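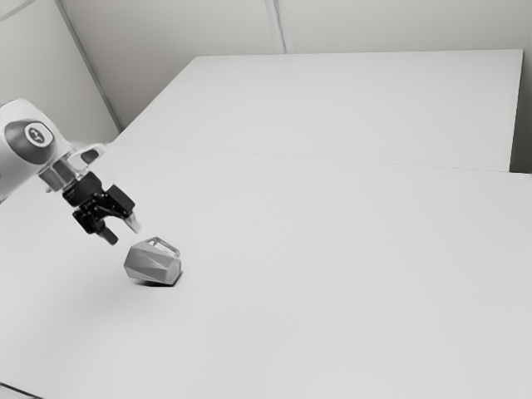

Nedthorpe plant - sorting cell walk-round
Mon 10 January, early shift

1. Emergency stop within reach of both stations
OK.

2. Gripper fingers and pads
OK. Vidal line pads get changed every 3,000 picks. Log up to date.

3. Table clear before start
Not OK on first look. Gloves left by the second station, moved.

4. Floor marking
Worn at the corner. Repaint asked for in June, still open.

5. Staffing
Two people per cell, down from three. The one who used to sort by hand now clears rejects - more walking, less lifting. Both say wrists are better and the shift feels longer. Rotate every 2 hours. This was skipped twice last week.

6. Training
New starter has done the Halley module but not the lockout part. Not to enter the cell until signed off.

7. Reject bin
136 parts on the night shift. Too heavy to lift full. Empty at half.

Open items: 4, 5, 6. Recheck at next walk-round.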